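Clearing Out the Bathroom Cabinet
21 January 2018

Buppha Mahawong has been helping people sort out their homes since she left her job at a hotel in June. Her business is called Yensuk and she runs it alone. Most of her calls are for closets and garages, but she prefers bathrooms.

"A bathroom takes one morning," she says. "A garage takes a month and the family stops talking."

She starts the same way each time. Everything comes out of the cabinet and goes onto a table in another room, where the light is better. She likes a white table. Small things get lost on dark wood, she says, and labels are hard enough to read already.

Then she makes groups. Skin, hair, teeth, makeup, medicine. Medicine goes in a separate box and the client deals with it, usually by taking it back to the pharmacy. Makeup goes quickly. People know what they wear.

The slow part is the bottles. Máté Pintér, a client who agreed to be mentioned here, had kept 12 of them on one shelf, most with a little left in the bottom.

"I thought I was saving money," he says. "I was buying the next one before I finished the last one."

Mahawong asked him to put back only what he had used that week. Four bottles went back. He kept two more for trips and let the rest go.

Glass is where people argue with her. A plastic tube goes in the trash without a word, but a heavy glass bottle feels like it should be kept.
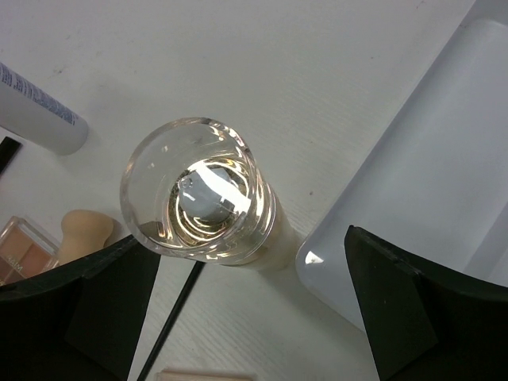
"They tell me it was expensive," she says. "I ask if they like using it. If they do, it stays out where they can reach it. If they don't, the price is gone already."

She doesn't sell organizers and rarely suggests buying any. A shoebox lid works as a tray - she has used one at home for years. Tall things stand at the back and tubes lie on their sides at the front, with the print facing up.

Does it last? Pintér says his shelf has stayed clear, apart from one shampoo he got as a gift. Mahawong is less sure about clients in general. She goes back after three months if they ask her to, and she finds the second visit takes an hour.

"The drawer under the sink is always full again," she says. "I start there."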